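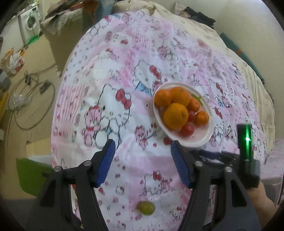 Patience is a muscle, a reader wrote to me after my September column, and yours sounds like it never leaves the couch. Fair enough. I read the letter while on hold with Ruver, the company that handles our water bill, and I had been on hold for 54 minutes, so I felt I was getting some exercise.

I have nothing against waiting when there's something at the end of it. I waited 90 minutes at the Weltimville train station once for a person I loved, and I would have waited longer, though I did complain about the bench. What wears me out is waiting with no clock. Tell me 60 minutes and I'll go fold towels. Tell me "shortly" and I stand in the kitchen holding the phone like a candle.

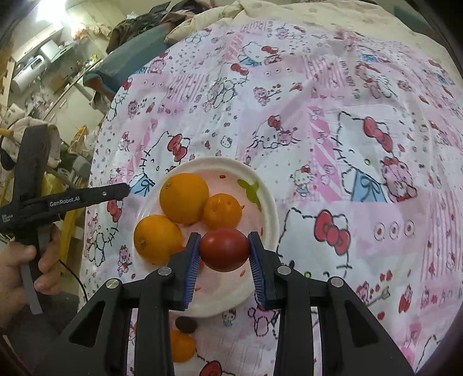 Most advice on patience comes from people who already have it. They say to breathe, and to notice small things. I've tried noticing. Three oranges on a white plate are very nice, and so is a smooth red tomato, and I can give them 2 minutes of my full attention before I start wondering what's for lunch. My grandmother could shell peas all afternoon and call it resting. I got her nose instead.

Ruver did pick up in the end. They asked if I could hold for a moment, and I said yes, quite politely, and went looking for the towels.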